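Subject: Re: [laxdal-oldhouse] Sticking doors, and what to do before winter
From: Valeriano Cuesta
Date: 2024-09-08

Hi all, 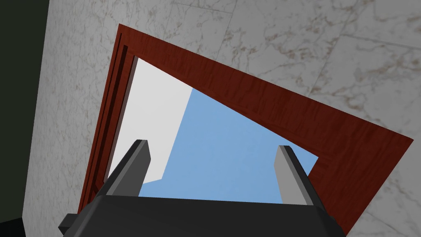

Door frame in reddish-brown wood, stepped molding along the jamb.

Sorry for the slow answer, we've had my sister's kids here all week and I've barely sat down. I'm putting my replies under Berit's questions so I don't lose my place.

> Our house is from the twenties and every door upstairs has
> started to stick. It happened last year too and then went
> away by itself around Christmas. My husband wants to get the
> plane out this weekend. Is that a bad idea?

Please hide the plane! At least until the heating has been on for a good while. I did exactly what your husband wants to do, in our first September in the Lodport house, and I was so pleased with myself. Every door swung like a dream. Then February came and I could slide a paperback through the gap on the bathroom door (guests were very polite about it). I ended up gluing a strip back on the edge, and it still looks like a strip glued on the edge.

Doors swell in damp weather and shrink when the radiators come on. If yours got better on their own last winter, they'll most likely do it again. In the meantime rub a candle stub along the spot that catches. An ordinary white one, no scent, unless you want your landing to smell of vanilla until spring. I know it sounds like something your grandmother would say, and mine did say it, but it gets me through most Septembers.

> One of them has dropped on the handle side, I think. The
> latch doesn't meet the hole any more. Is that the same
> problem or something else?

Something else, I'd bet. Open the door halfway, take hold of the handle and lift. If there's any give, look at the top hinge. Nine times out of ten the screws have chewed out their holes and the whole door is hanging off one of them. Take the screws out one at a time, pack the hole with matchsticks (heads off, please) and wood glue, snap them off flush, and leave it overnight. Then put the same screw back. I've done this on five doors and only had to go back to one, and that one gets slammed by a teenager.

If the screws are tight and the door still hangs low, then it may be the house that moved and not the door. Ours leans toward the street, as everyone on our hill knows. A marble put down by the kitchen table will be under the radiator before you've straightened up. For that you can move the strike plate down a little and be done with it. I used to worry about the lean a lot. The man who came out from Berbridge to look at the foundations charged me 549 for a visit and a one-page letter saying it had probably looked like that since before I was born. I've kept the letter. It was expensive enough.

> And the last thing, how do people feel about stripping
> old trim? Ours has so many coats on it that you can't see
> the edges of the molding.

Oh, here we go, I can already hear the keyboards warming up in Nuvside. We had 40 messages on this in spring and I don't think a single person changed their mind.

My own view, for what it's worth. Test for lead first, always, before any sanding or scraping whatsoever. The kits are at the hardware store by the ferry and they cost less than lunch. If it comes up positive, stop and read up properly or pay someone who does it for a living. With children in the house I wouldn't even think about doing it myself.

If it's clear, do one door and only one door. Live with it for a month. I was all set to strip the whole ground floor and after the first frame I had 39 hours in it (I wrote them down on the wall behind the coat rack, they're still there) and a sore elbow that lasted past Easter. It's lovely. I also never did a second one. The grooves are what kill you. The flat parts come up in an afternoon and then you sit there on an upturned bucket with a dental pick, going along one little step in the molding, and it gets dark outside and your coffee's cold.

What I used, for anyone who wants it: the citrus paste under plastic wrap, left overnight, then a blunt scraper, then coarse steel wool dipped in spirits. Gloves, windows open. For the finish I put on two thin coats of shellac and a bit of wax. Don't let anyone talk you into the stain that promises to look like mahogany in one coat. I tried it on an offcut and it looked like barbecue sauce.

Two other bits while I have you.

I still have somebody's long sash clamps from the window day. They've got green tape on the handles. They are in my way, please come and get them.

And has anyone found a source for mortise lock keys since the shop in Lodport closed? I've got a box of old ones, must be 100 in there, and naturally none of them fit our pantry. Anyone is welcome to come by and try their luck with the box. Evenings are best, ring the side bell, the front one only buzzes.

Berit, let me know about that top hinge!

Valeriano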